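3. The Workshop Build and What It Was Asked to Do

3.1 Claims under test

The plan that Sevach passes around among hobby builders makes a strong promise: that two arms on a shared table, set up by amateurs, can be trusted with kitchen chores after a weekend of tuning. We had doubts about this from the start, and most of them survived the build. The workshop at Bornamholm gave us a corner and a table. Everaldo Bastos did the wiring and the mounting, and Valdir Bragança wrote the control scripts on top of Gekidley, the motion package recommended in the plan.

We kept the chores plain. An arm had to take a plate out of a rack, lift a mug off a peg, or close a drawer. All of these are things a child can do, and all of them appear in the plan as "solved." The plan does not say what "solved" means. We took it to mean that the job gets done with no hand reaching in, and we scored it that way.

Figure 1 gives the layout from one side, with the left arm over the dish rack and the drawer open.

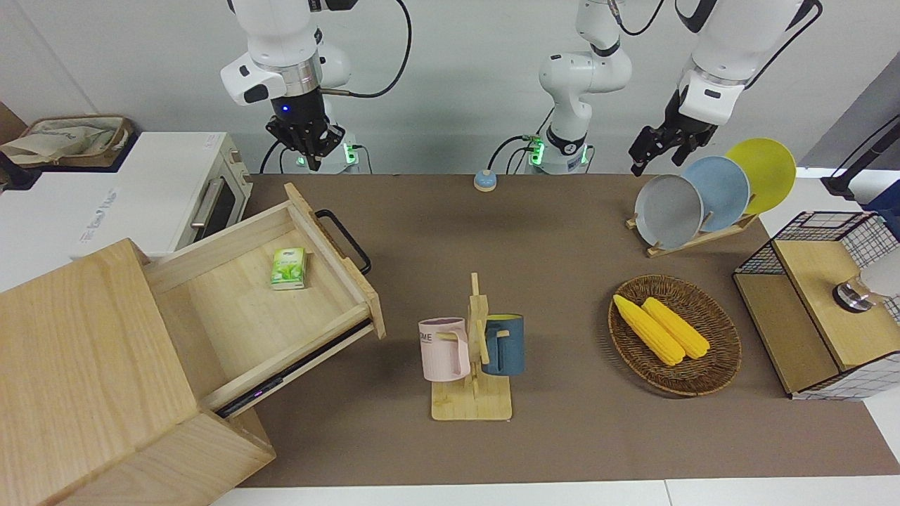
Figure 1. Workspace with both arms, the plate rack, mug tree and open drawer.

3.2 Where the time went

The plan budgets one weekend for setup. Ours took until December. Very little of the extra time went into the arms themselves. It went into cables, into finding out which script was talking to which arm, and into moving objects a finger's width to the left and starting over. Bastos kept a log of this, and it makes dull reading. One Sunday entry says only "moved rack, moved it back."

We mention the log because papers and build pages in this area tend to count from the moment the arm first moves under its own script. Counting from there makes almost any build look quick. A home builder who copies this one should count from the day the table is cleared.

3.3 Trials

We ran 200 trials in all. The arms finished 131 of them by our rule. The plan would have counted more, as it allows a person to "steady" the object, and we do not see how a chore done with a steadying hand is a chore done by a robot. The failures were not spread evenly. Plates did better than mugs, and the drawer gave the most even results of the three.

Figure 2 has the same set of objects from another camera, with one gripper above the table near the teal mug.
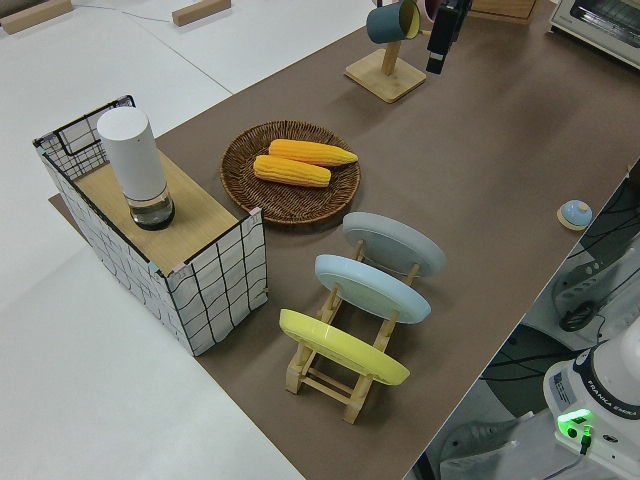
Figure 2. Second view of the table.

Our main complaint about the scores, our own included, is that the table helps the robot. Someone has chosen every object on it, and someone has chosen where it goes. The plates in Figure 2 already stand upright in a row, each with its own color, and we suspect that much of what passes for skill in the plate trials is owed to that rack. A sink full of stacked dishes would be a different test. Bragança disagrees with the rest of this section on that point. He holds that a rack is a fair part of a kitchen and that a builder at home is free to own one. We grant that, but the plan speaks of kitchens in general.

The mugs raise the same question from the other side. A handle on a peg leaves little room for error, and the Gekidley defaults come with no advice for it. We tried the settings from the Miranda build as well and went back to the defaults after 2 sessions, having seen no gain we would want to defend in print.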